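Keeping a Light Wood Table Looking Good

Pale wood is such a cheerful thing to have in a kitchen, and it's much easier to live with than people think! I've had mine for 16 years (it came with us from the old place in Jencombe) and these are the habits I'd pass on to anyone.

Wipe with the grain, always. Use a soft cloth, wrung out hard, with one drop of dish soap if it needs it, then go over it again with a dry cloth. Crumbs get brushed off first — dragging them around is how you get those fine little scratches.

For anything messy, put down a flat plastic sheet or thin mat. I love the frosted kind with rounded corners. It slides into the gap beside the fridge when you're done, and it's great for chopping herbs, rolling dough or gluing a broken mug handle.
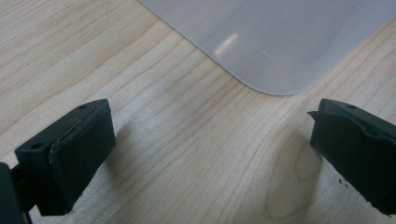 Pale sheet on bare wood, with a lovely swirl in the grain.

Lift the sheet and dry underneath it when you finish. Water trapped under plastic can leave a cloudy patch, and I learned that one the slow way! If you do get a mark on an oiled top, try a little oil on a rag, rubbed in gently along the stripes and left overnight. Dong-hyun Song wrote in last May to say this cleared up 2 old rings on his desk.

Hot pans still need a proper trivet. Thin plastic will warp, and it won't protect the wood anyway.

Smudges on the mat come off with warm water and a spoonful of baking soda. Stand it on edge to dry.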